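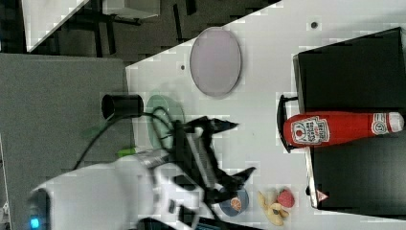
Two plates, a toy banana and a raspberry on a white table.

Play kitchens get sold as lessons in tidiness. Dretwood's catalog promises "order through play" for its $400 set. I doubt it.

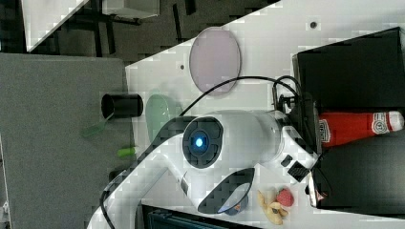

Does a child need matching plates?
Only the adult buying them does.

Give a kid a ketchup bottle and a bowl and the table fills up anyway. I'd spend the money on one good shelf and skip the promises. 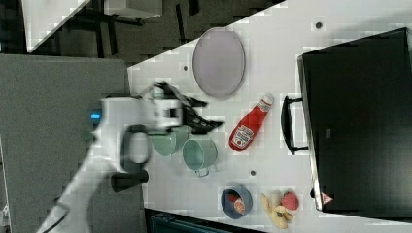 Ketchup on its side, two green cups and an orange slice in the bowl.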